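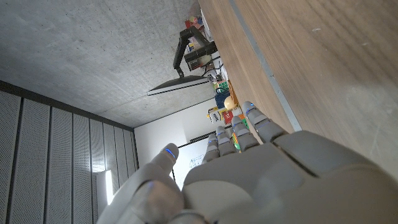
Table and wall panels, room 2. May.

Timber drying notebook, blackwood for the small chairs

Started 8.15 am. Weighed the sample boards before anyone opened the roller door.

Board A: 1,386 g. Last weighing was 1,412 g, so it has lost 26 g. Ends still sealed, no new checks. There's a faint line near the pith side that I marked in pencil last time and it hasn't gone past the mark.

Board B: didn't weigh. Wax has come off one end in a flake the size of a 20 cent piece. Rewaxed it and will start its numbers again from the next weighing. Cross out the earlier entries for B if you're using them for the graph, Wendelin.

Board C (the thick one for the back legs): 2,622 g. First weighing, nothing to compare it to yet. Cup on the wide face is already enough to rock on the bench.

The pin meter reads higher than I'd expect on A. Tried both faces and then the middle of a fresh-cut offcut, and the offcut was higher again, so the core is lagging behind the shell. Edeltraud wants to cut the seat blanks next week. I'd rather leave them. If we cut now they'll move after glue-up and we'll be planing seats in winter like we did with the Chiang order.

Moved the stack out from the wall by a hand's width and turned it so the fan blows along the stickers. It was blowing straight at the end grain before, my fault. Fan is on the low setting. Restacked with the Mornero stickers at the bottom because they're the only set all the same thickness. The pine ones are up to 2 mm out and should go in the kindling box.

Two boards put aside:
– one with a bark pocket right where the crest rail would come out. Fine for stretchers.
– one with wind through its whole length. Leopold thinks he can get short spindles from it. He can have it.

Steam box. Ran it empty for half an hour to check the new door seal. Leaks at the bottom left corner but holds temperature. The Ronix thermometer and the old glass one disagree by a couple of degrees, same as before. Go by the glass one and write down which you used.

Bent one test slat from the offcuts. Fibres lifted on the outside of the bend just past the middle. Grain runs out there, so I'm not blaming the steaming time. Next one should be riven, with the strap done up tighter before the pull starts. Left it clamped on the form with a tag on it. Please don't borrow those clamps.

Catherine rang at 2 pm about the Verkness chairs. She's happy with an oil finish and would like the arms a bit lower than the drawing. Told her I'd mock one up in pine first.

To do
Weigh A and C again, same scale, before the fan goes on
End wax is nearly out, Nesma is ordering
Sharpen the drawknife
Pine mock-up of the arm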